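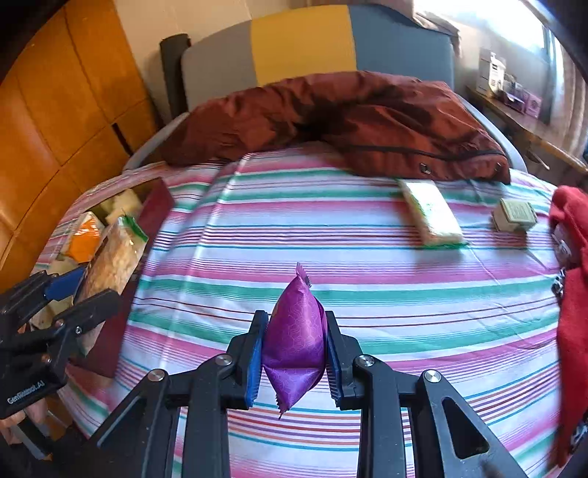 The Long Life of a Striped Sheet

By Josefien Van Hecke

My grandmother owned 7 sets of bed linen and could tell you where each one came from. I own four, and until last April I couldn't have told you a thing about any of them. Then I spent two days in Vurkholm with Yeshi Tesfamariam, and now I turn back the covers in hotels to look at the hems.

Yeshi runs Barkden, a small weaving shed behind the old dairy, and she makes striped cotton sheets. Only stripes! She has nothing against flowers, she told me over the noise of the looms, but a flower is usually printed on, and a stripe can be woven right in. The colour goes all the way through. Turn the cloth over and there it is again, just as bright.

The part I loved most was the warping, when the long threads are wound on in order before any weaving happens. Every stripe that runs the length of the cloth is decided at this point, and a mistake means unpicking half a morning's work. Yeshi reads the order off a strip of card pinned to the wall - so many threads of rust, so many of cream, a thin line of navy to wake it all up - and hums while she does it. Stripes that go across are easier to change your mind about. You swap the thread in the shuttle and carry on, and some of her best patterns began when she ran out of something.

Her favourite is called Bitar, a wide, sunny cloth with 96 bands from top to bottom. She drew it for her aunt, who was 70 that year and wanted "a bed like a beach hut". The aunt still sleeps in it. It has faded, of course, but evenly, and the cotton has gone so soft that I didn't want to hand it back.

So how do you keep a striped sheet going that long? Yeshi washes hers warm, never very hot, and dries them outside but out of strong sun. Reds get a few washes on their own first. She irons only the top fold, the bit you see, and I have copied this with great joy. When the middle wears thin she cuts the sheet down its length, swaps the halves so the outer edges meet in the centre, and sews them up again. Getting the bands to line up takes patience and a lot of pins.

Her next cloth, Fluva, was still on the loom when I left, green and grey with a narrow yellow line. I've asked her to put one aside for me.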